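Unit 8: Hanging Interior Doors
Instructor: Maricica Filip

Check the rough opening before you unpack the door. Measure the width at the top, middle and bottom, and write down the smallest number. Then put a level on both trimmer studs.

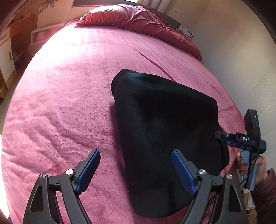 Which side of the jamb gets fastened first?
The hinge side. Set it plumb with shims behind each hinge, then nail through the shims.

Close the door and look at the gap along the head. Adjust the latch side until the gap is even from top to bottom.
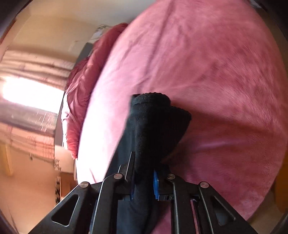
Replace one short screw in the top hinge with a long one that reaches the stud. Trim the shims flush with a knife before the casing goes on.

For the shop session, work in pairs. Tibor Csizmadia has the sign-out sheet for levels. Read Unit 9 on casing.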